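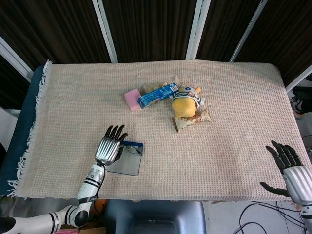
From: Gøran Åberg
To: Omau household swap list
Date: 08/12/2019
Subject: Re: tablecloths and the odds and ends pile

Hello all,

Thanks for such a kind note, and sorry to be slow getting back to you. My answer is under your question.

> Gøran, I've been given a beige waffle cloth a bit like yours,
> with the little tassels, and I'm frightened of ruining it. How
> do you wash it? And are you still taking small bits for the
> March swap, or is the cupboard full?

Cool wash, on its own, and please don't put it in the dryer! I did that with my first one and the fringe came out looking like a bird's nest, which took me 2 evenings and a wide comb to sort out. Now I lay it flat over the clothes horse and straighten the tassels with my fingers while the kettle boils. The waffle pulls back into shape by itself. Don't iron it or you'll flatten all the texture, and that's the nicest part.

As for the swap - yes, bring whatever you have. Small things are always welcome, and they needn't match. A pink sponge, a blue cardboard box, a tray, a round yellow toy in a stripy cap, it all finds a home with somebody in the neighbourhood. The plush toys go first, every year, and I have a soft spot for that yellow fellow myself. If a paper bag is torn, pop it in the recycling and I'll find you another, as I seem to have a drawer full of them.

Drop-off is at my place, unit 58, any time after tea. Knock loudly, I'm often out the back with the radio on.

Warm regards to everyone, and to your mum especially,
Gøran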